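Ercombe shared workshop, open afternoon – notes

Got there just after 2, train then the 42 bus, which drops you at the wrong end of the estate. Follow the signs for the tyre place, then left. The door says Jeltura because the old firm's sign never came down. Walked past it twice.

Inside it's one long room upstairs and a smaller one down for anything that makes dust. Upstairs is where the arm people are. I'd mostly come for them, having had half an arm sitting in my own spare room since last May.

Their project is called Arkureck. Home-built arm, bench sized, 5 joints, printed parts apart from the base. The idea is a sorter for small stuff: pick from a heap, put down one at a time, the right way round. Sounds dull. Isn't, if you've ever tried it. Boxes and screws are fine, they said, it's round things in a pile that cause the greif. They roll, they hide each other, and the software sees two as one.

Had a good long chat about fingertips. They've been through rubber, foam, bits of bike inner tube. Inner tube is winning. I'd been using heat shrink on mine and got a polite look.

The test pieces live on the big white table, the one with the wavy edge, next to the coffee machine. Purple sheet down first so the pieces stand out from the tabletop – they tried it straight on the white and the software was hopeless. 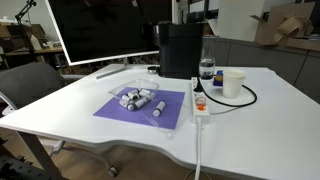

The test pieces on the purple sheet, one off by itself and the rest still in a pile by the tray.

Scoring is simple. A piece counts if it ends up in the tray and stays there. Best run so far is 507 picks before someone had to step in, which I wrote down twice becuase I didn't believe it. Mine gives up before lunch.

Asked about the clear trays. See-through plastic is a pain for depth, so they've taught it the tray position and don't bother looking for the rim. Cheating, a bit. Going to copy it.

Downstairs: two printers, a pillar drill, and the MacLeod, a big old lathe everyone calls by its badge. Lovely thing. Not running, waiting on a belt. Base plate for the arm was turned on it before it went off.

Money. They've kept a tally on the wall and the whole build stands at £2099, including the first gearbox, which stripped, and the second one, which also stripped. Third is belt drive. Quiet enough to talk over.

Tea was good, biscuits gone by 3. Parking fine if you do drive. Stairs are steep and there's no lift, worth knowing.

Left with a bag of offcut inner tube and a list of things to redo. Starting with the fingers.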